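House rules for sim runs

I've put off writing this one up for a while because it isn't very exciting. It's a list of rules we use for deciding whether a manipulation test in simulation counts, and why a few of them changed in April. If you run a small robotics group and your numbers keep shifting from one report to the next, some of it may be useful.

Background first. I work with Kiri Bolger on a project called Te Moana. We train arm policies on everyday fixtures: faucets, drawers, cabinet doors, that kind of thing. Training and testing both happen in a simulator. For the first year our rules lived in people's heads, and each of us had slightly different ones. I counted a faucet run as a success if the handle passed the target angle at any point. Kiri counted it only if the handle was still past the angle when the episode ended. We found out when we both scored the same batch of logs and she got 179 and I got 183. Four runs apart isn't much, but we had been comparing policies that differed by less than that.

So we wrote the rules down. The current version fits on one page.

Rule one: the success test is written before the run. It goes in the config file and the config file gets a commit. If somebody wants a different test afterward, they can have one, but it's a new experiment with a new name and the old number stays in the table.

Rule two: 100 episodes per fixture, no fewer. We used to stop early when things looked bad. That saved time, and it also meant the bad results were always the noisiest ones.

Rule three: seeds are listed. Every report has the seeds in an appendix. Nobody reads it until they need it, and then they need it badly.

Rule four: no contact before step 8. This one needs some explaining. Our start poses are randomized, and once in a while the arm spawns already touching the fixture, or inside it. The physics engine pushes the two apart hard, and sometimes that push moves the joint far enough to pass the success test. We log contact for the first few steps now, and any episode that has it early is thrown out and drawn again with the next seed. The number thrown out goes in the report too. Kiri insisted on that part and she was right, as a high count tells you the start range is wrong.

Rule five: joint limits and force limits in sim match the real arm's data sheet. We had been generous with the force limit because it made training smoother. A policy that gets the job done by shoving is no use to us once we move to hardware. Emdale, the lab down the hall, lent us their limit file as a starting point, and we checked each value against our own sheet before using it.

Rule six: a person looks at frames. For every fixture, someone pulls stills from ten successes and ten failures and goes through them before the number is published. The score script can't tell you that the fingers are on the wrong part. A faucet has a spout and a body and often a handle, and a policy will lean on whichever one happens to turn the joint.

We argued about this last rule more than the others. Going through stills is slow, and our renders are small and jagged, with no lighting to speak of. I wanted to spend a month on better graphics first. Kiri's view was that plain was fine so long as you could tell which part the gripper was near, and that the month would be better spent on the contact logging. We did it her way.
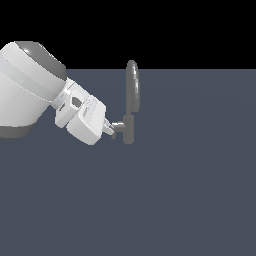
Faucet task: gripper fingers at the end of the short horizontal pipe.

For a still like that, the reviewer fills in three fields: which part the fingers are nearest, whether the fingers look like they overlap the mesh, and whether the view is good enough to judge. The third field gets used a lot. At that size, touching and overlapping can look the same, so we mark it "unclear" and go to the contact log for that step. We don't guess from the picture. Before we had the "unclear" option people picked yes or no, and two reviewers would split on the same still.

Things we haven't settled:

How to handle fixtures with no base under them. Ours are pinned in space, so they can't wobble or tip. A real one is bolted to something, so I think it's fair, but I'd like to see it written into the page.

Whether the reviewer should know if the still came from a success or a failure. Right now they do. I'd like to hide it.

How to version the rules. I tried using Fastton for this and it was more tool than we needed. We're back to a text file. Wurkix has a template that Kiri likes and I'll have a look at it when the drawer runs are done.

If your group has a rule for early contact that works differently from ours, please send it over. I'm mostly interested in how you picked the step count.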